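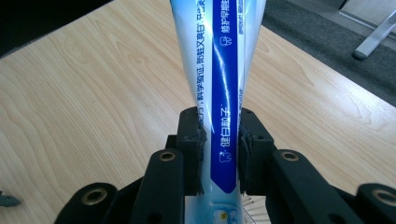
Why does the gripper keep squeezing after it has a good hold on something soft?
Because the force limit is set too high for that object, or the controller has lost its zero and no longer knows how hard it is pressing. Press Stop first, then work through Section 7 in order.

7. Crushed, Creased and Burst: Over-Grip Faults

Applies to the Trikar two-finger gripper, hand-held and arm-mounted, with controller firmware from December onward. Section revised 8 June 2018.

The Trikar was designed at our Pindarthorpe shop to pick up blocks, and it is very good at blocks. Customers then went home and handed it tubes, pouches, paper cups and ripe fruit. This section is for them.

An over-grip fault is any event in which the fingers go on closing after the object is held. The controller reports it as code 1114. It does not always report it in time. A soft package gives way under the pads, the controller reads the movement as "not gripped yet," and the fingers follow it inward with great confidence. A crease in the package beside the pads is the usual early sign. The usual late sign is on your shoes.

CAUTION: Keep fingers, sleeves and lanyards away from the linkage arms whenever the gripper has power. The arms fold toward each other as the fingers move, and the gap between them is smaller than it looks. The force limit applies at the pads only. It does nothing for a thumb in the linkage.

CAUTION: Do not pull a held object free. On a soft container this finishes the job the gripper started.

7.1 Stopping and releasing

1. Press Stop on the controller. The fingers hold their position. They do not open, and this is intentional: a gripper that drops whatever it is holding when you press Stop is a different kind of hazard.

2. Support the object from underneath with your free hand, well clear of the arms. If the contents are hot, sharp or caustic, set a tray under it instead.

3. Turn the mode switch to Manual.

4. Tap Open in short presses until the pads come away from the object. Holding the button down opens the fingers at full speed.

5. If the fingers do not move, switch off the power, wait for the status light to go out, and turn the release screw counterclockwise with the supplied hex key. Stop when you feel it go slack. It has no end stop, and it will come all the way out if you let it.

Note: The release screw is the one with the red ring. Every screw without a red ring is holding something together.

7.2 Checking the pads and linkage

Leave the power off for all of this.

1. Look along the inner face of each pad. The rubber should lie flat against the finger. A ridge or a lifted corner puts all the force on one strip of the object, and the controller has no idea.

2. Wipe both pads with a damp cloth and let them dry. Do not use solvent, hand cream remover or the blue stuff from under the sink. We have seen what the blue stuff does.

3. Move each finger through its travel by hand, with the release screw slack. It should move smoothly. A gritty feel means something has dried in a pivot, and given why you are reading this section, you probably know what.

4. Clean the pivots with a dry brush. Do not oil them.

5. Tighten the release screw until it seats, then stop.

Replace pads as a pair. One new pad and one old pad will pull every object slightly sideways, and you will spend an afternoon blaming the camera software.

7.3 Resetting zero

The controller loses its zero if power is cut while the fingers are closed on something. After step 5 of 7.1 you should assume that it has.

1. Make sure there is nothing between the fingers.

2. Restore power with the mode switch in Manual.

3. Hold Zero until the status light blinks. The fingers close, touch, and open again.

4. Check the display. It should read 100, meaning fully open. If it reads 90 or below, the linkage is not reaching its full travel. Go back to 7.2.

5. Repeat once. The second reading should match the first.

7.4 Setting the limit for soft objects

The factory limit is 400 on the controller's own scale. The scale is in Trikar units, which correspond to nothing in physics. A committee was offered newtons and declined.

1. Select Force Limit and turn the dial to its lowest setting.

2. Place the object between the pads with the fingers open. Grip across the fullest part where you can. Near a sealed or crimped end the package is stiff on one side of the pads and soft on the other, so it folds.

3. Close in Manual with short presses.

4. Lift a little way over the table. If the object slips, set it down, raise the limit one notch and try again.

5. When it lifts without slipping, press Save. If you skip this, the factory limit returns at the next power-up, along with the mess.

Note: A container gets softer as it empties. The limit that suited it when full may crease it later. Recheck whenever the contents have gone down noticeably.

CAUTION: Never test a new limit on a pressurized can. The Bagheri pad set is sold for cans and has its own instructions, which should be read before the can is involved.

7.5 If code 1114 comes back

Write down the force limit, the open reading from 7.3 and what was being held, then contact the Trerkbridge service desk. Please remove the contents of the object from the gripper before shipping it to us. Pack the controller separately, with its cable unplugged and the mode switch in Manual.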